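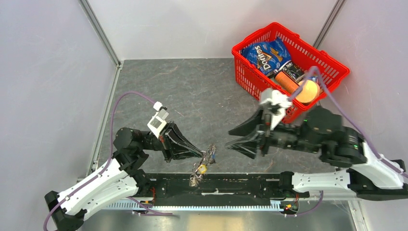 The two arms at Clundalell, with a wrapper held over the front beam.

Visit to the Pledwood shared workshop, 1/30/19

I went over to Pledwood to see the two-armed machine Ikhsan Chong has been putting together there since December. He calls it Betik. The workshop is at the back of the Clundalell units, up a ramp and past the bike store, and the heating only reaches the front half, so bring a jumper if you go.

Betik is a pair of small arms on one black beam, with a toothed rail running along the front of it. Behind the beam is a grey work surface with pale panels on the left, right and back. Ikhsan said the panels went up late. Before that, anything dropped near the back went on the floor.

The job he has set himself is picking up light, awkward things. Most people start with wooden blocks, and he did too, but he got bored with them. Now it's snack packets, with a red basket in the back right corner to hold them. Doritos bags are difficult, he says, as they crease differently each time. Empty wrappers are worse.

The grippers are black with long fingers that come to narrow tips. He has tried 2 sets so far. The first were shorter and he wasn't happy with the grip on thin film. Each gripper carries a white module with a purple cable coming out of it. I asked about the cables, which loop a long way out from the arms. He leaves them long on purpose, having pulled a connector out in the first week by cutting one too short.

Total spend is some £200 on top of the arms themselves, mostly on metal strip, panels and connectors. The arms came second-hand through Pugh, the parts swap that runs from the same building. He would like to tidy the wiring by the bases, where there are still thin coloured wires out in the open.

We talked for a while about keys. A bunch on a ring is a good test for a gripper, according to Ikhsan, as the weight shifts about when you lift it. There was a set with a small yellow tag down on the black rail, between the two arms. Keys also make a racket on a hard surface, and the woman at the next bench asked him to stop before lunch.

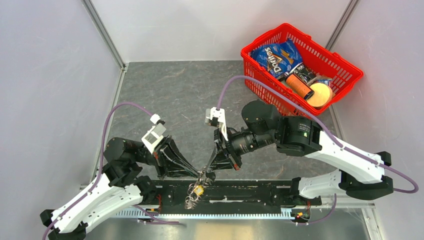 Getting there and opening times

The workshop opens to visitors at 11 and the side door is the one to use. Ring the bell for Pledwood, the top one. There is parking for 2 cars by the ramp and more on the road. Tea is in the front room and there is a tin for coins. Ikhsan is happy to talk to anyone who wants to build something similar, and he has a parts list printed out by his bench.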